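A morning at Plaltham: the picking demo that stopped

Posted 23 May 2019 by Precious Marquez

I went to the Stuma open day at Plaltham because the flyer promised "shelf work with real hands," and I have sat through enough of these to want to see the hands drop something. The parking was bad and the coffee was worse. Sign-in took longer than the first talk.

Abbas Soltani ran the floor for Stuma. He told us the two-armed machine had been through 314 picks the week before with two faults, both "minor." I asked what counted as a fault. If the machine stopped itself, he said, it went in the log as a safe stop and did not count. I wrote that down and underlined it.
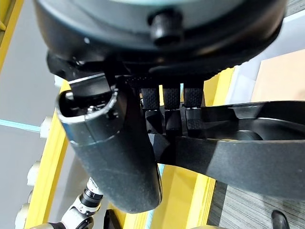 One of the hands, with the yellow shelving behind it. Plaltham open day.

We stood behind a tape line, 13 of us plus staff. The job was to reach into the low compartment of a yellow shelf unit. Clearance is the problem. The arm has to come in under the top shelf, and the wrist is a lot wider than the fingers. Graça Louro, who buys equipment for Wurwood and had driven up with me, muttered that she wouldn't put her own arm in there.

On the third run the right arm went in, slowed, and stayed put. No alarm, no light that I could see. It was about 6 minutes before anyone from Stuma said the word "stopped." Until then we were told it was "thinking."

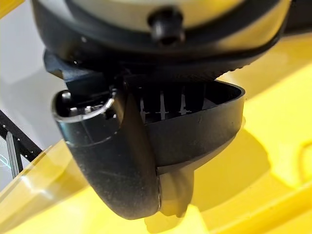 What they said went wrong

Nasrin Safavi, the controls engineer, gave the straightest answers of the day. The software had lost track of how far the wrist was from the shelf and held position. Fine – holding is better than pushing. But the hand was still powered, and the restart button was on a laptop on the far side of the room. She agreed that was a bad place for it.

I asked whether the hand would have let go of a sleeve if it had been holding one. She said it would keep its last grip until someone told it to open. I have no quarrel with that when the thing in the grip is a part. I have a big one when it is a person, and the handout calls this machine "safe to work beside" on its front page.

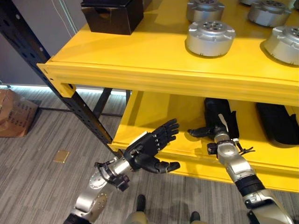 Arash Taheri then took over and explained that the stop was really a good sign, as it showed the system knew its limits. Maybe so. I have heard the same line at other open days, usually from the person standing closest to the brochures. When I asked for the log from the earlier faults he said it was being cleaned up and would be ready in September. Graça asked if we could have it uncleaned. He laughed.

They got it going again after lunch. Two runs, slower than before, and nobody was allowed to ask for a different reach.

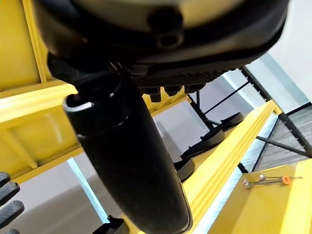
SAFETY NOTES

Stuma handed out a one-page sheet from Akbari, the firm that did the risk review. It covers the arms well enough. The hands get a single line, and that line says gripping force is "low." Low compared to what, it doesn't say.

Before Wurwood looks at this again I would want the stop and the restart within reach of whoever is at the shelf, a way to open the hand with the power off, and every safe stop counted as a fault until somebody shows me why it shouldn't be. Nasrin took my email address and said she would send the reach limits. I'll add them to this page if they come.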